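Nimport Ratepayers' Group
Minutes of the November meeting

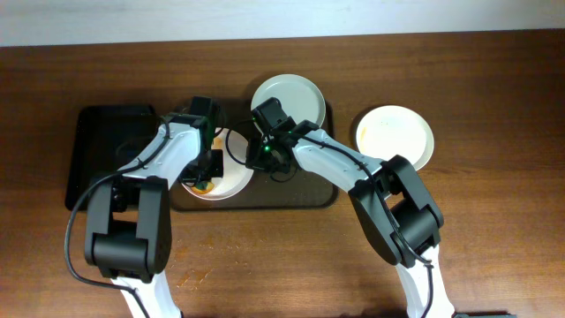 Bowl, plate and two trays on the table.

The meeting was opened at 7 p.m. The minutes of the previous meeting were accepted with one correction: the drain on Moretti Street is 90 metres long, and it was written as 900.

1. Water main, Saavedra Road
The city has answered our letter. The old pipe between the bridge and the school will be replaced next year, but the part uphill is not in the budget. Members from the upper streets were not satisfied with this. It was agreed to write again and to ask for the date of the last inspection. The petition has now 1668 signatures and will be sent together with the letter.

2. Development charges
The draft by-law was discussed for a long time. Two members think that new buildings should pay the full cost of their sewers. Others are afraid that this will make rents higher. No common position was found – the item comes back at the next meeting.

3. Bremance pumping station
The noise at night continues. The operator offers to close the vents after 10 p.m., as a trial. The offer was accepted by vote, with one against. Residents of numbers 200 and 202, who live nearest, are asked to keep a simple diary of the noise until the trial is over.

4. Pavements
The repair near the library is finished, but the kerb is still too high for wheelchairs. This will be reported to the works department by telephone, and in writing if there is no reply after two weeks.

5. Other matters
The key of the side door is missing. Whoever has it, please return it to the desk.
The question about street lamps was postponed for lack of time.

The meeting was closed at 8.50 p.m. The next one is in January, same room.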